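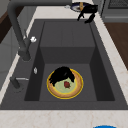 Render, dark gray sink in pale marble counter, pie in the basin.

Notebook home – Entries – Bench log – Samples – Contacts – Search

9 December 2018

Crust trials, continued from the last page. Present: me, Sawsan Hourani for the morning, Wissam Shboul after lunch.

Still working on the soggy bottom problem for the lime pie. The May batches had it too, but we put that down to the old oven and never followed it up. The Setness oven is level and holds its temperature, so that excuse is gone.

Flour is the Warraich pastry flour, same bag as last time, a little under half left. Butter from the cold room. Water iced. Dough made last night and rested in the fridge wrapped flat, which rolls out with fewer cracks at the edge than the ball shape did. Sawsan wants us to write that into the method sheet. I agree. Will do it when the sheet gets retyped.

Made 6 shells, all from the same dough.

A and B: blind baked with beans, full time, beans out for the last five minutes.
C and D: same, then brushed with egg white while hot and put back for three minutes.
E: no blind bake, baked on a preheated steel.
F: no blind bake, cold tray. Control.

Filling was the usual lime custard, one batch split evenly by weight. Poured at 61 C on the probe thermometer. I'd like to try it cooler but the custard starts to set in the jug and then it won't level.

Results, cut after chilling:

A – bottom crisp in the middle, slightly soft near the wall on one side. Wall slumped there. I think I didn't push the beans up far enough.
B – good. Even color underneath.
C – crisp all over. Egg white pooled in the dip where I'd docked too hard and left a rubbery patch the size of a thumbnail.
D – best of the lot. Clean slice, bottom held its own weight when lifted.
E – better than I expected. Brown underneath but the top layer of the base was pasty where it met the custard.
F – wet, as always. Threw most of it out.

Wissam tasted blind and put D first, B second, E third. He didn't like the salt level in any of them. Salt was per the sheet. Check whether the sheet was written for unsalted butter, because the cold room butter is salted this month. Sawsan says Suha Bataineh changed the order and there should be a note about it somewhere. Couldn't find one.

Edge shrinkage: worse on C than on D, and I can't see why. Same tin type, same rack. C was rolled first, so maybe the dough hadn't relaxed. Next time let the lined tins sit in the fridge a full half hour before they go in.

Tins. The Colletti ones brown faster than the Vorkska ones. We have known this for a while, but I had mixed them up again by the time I was lining A and B (A Vorkska, B Colletti). So A against B isn't a fair pair. C, D, E and F were all Colletti. Put tape on the Vorkska tins so it doesn't happen again. Siham Tarawneh asked for the loan of them anyway – she can have the whole stack.

Custard leftovers went into ramekins. One split. Probably the one nearest the fan.

Left to do:
Repeat D three times, one tin type, egg white put on thinner.
Try whole egg for the seal, Raghda Harb uses it on her quiche and gets no rubbery bits.
Salt – sort out the butter question first, then drop by a third if needed.
Weigh the shells before and after blind baking. Keep forgetting this.
Steel needs scrubbing, custard burned on at the back corner.

Oven off and door propped open at end of day. Remaining dough is in the freezer, top shelf, marked with today's batch letter. Use it for practice lining only, it has been rolled twice.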